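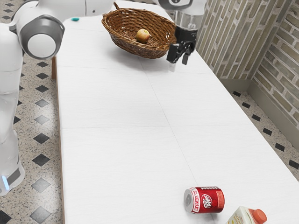
執筆:アブレヘト・ガショウ(作業標準担当)

卓上マニピュレーション評価における初期配置規則

初期配置規則とは、シミュレーション上のロボットアームに把持や移載の課題を与える際、試行を始める時点の物体、アーム、作業台の状態を定めた取り決めをいう。Dastitoraでは評価手順書の第7節に置かれ、課題の種類を問わず適用される。単に「配置規則」と呼ばれることもある。

概要
同じ方策を評価しても、物体の置き方が違えば成功率は変わる。配置規則は、試行ごとの差をあらかじめ決めた範囲に収め、別の担当者が同じ条件を再現できるようにすることを目的とする。対象は単腕の卓上課題で、移動台車や双腕の課題には別の規則がある。

物体の配置
物体は課題対象、容器、その他の三つに区分して記録する。リンゴとかごのように、物体が容器の中にある状態から始める場合は、容器の姿勢を先に確定し、その後で中の物体を置く。缶や紙パック型の容器は直立と横倒しの両方を認めるが、どちらであるかを記録に残さなければならない。横倒しの場合はふたの向きも記す。課題に使わない物体を台上に置いてもよい。ただし、試行の途中で追加や削除をしてはならない。

アームの開始姿勢
開始時のグリッパーは何も把持せず、指先がどの物体にも触れていない状態とする。指が容器の縁に近い姿勢は禁止されていないが、最初の動作指令で接触が生じるものは無効とする。関節角は全軸を保存する。手先の位置だけの記録は、同じ手先位置に複数の腕の形がありうるため認められない。

作業台の面

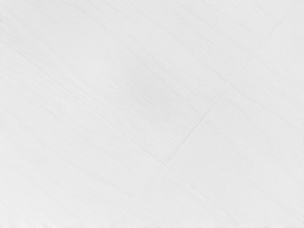 Dastitora 評価基盤部 作業標準チーム

作業台の面は、物体や指と同じく条件の一部として扱う。白い天板に細い灰色の継ぎ目がある面では、継ぎ目が見た目だけのものか、衝突形状にも段差があるのかを明記する。継ぎ目の交点がわずかにずれている場合も、試行ごとに直すことはせず、版を固定して使う。淡い筋目模様についても同様で、模様を差し替えたときは別の面として番号を付け直す。

物体のない面だけが映る視点は、背景の基準として保存してよい。この視点から課題の成否を判定することは認められていない。

乱数と試行数
一つの条件につき35回の試行を行い、乱数の種は連番とする。開始値は42に統一されている。物理計算が発散した試行は失敗に数えず、同じ種で一度だけやり直す。再び発散したときは欠測とし、その種を報告書に載せる。手順書の運用開始後に登録された配置は1,000件を超えており、古い配置も削除せずに残している。

記録と承認
配置の変更は、変更前と変更後の設定ファイルを添えて申請する。承認者はサライ・アヤラである。申請は木曜日にまとめて処理され、承認されるまでは旧版の配置を使う。急ぎの修正でも例外は設けていない。

関連する規則
把持成功の判定は「Villalobos手順」、視点の設定は「Mestemetti手順」に定められている。配置規則と判定手順の記述が食い違う場合は、判定手順を優先する。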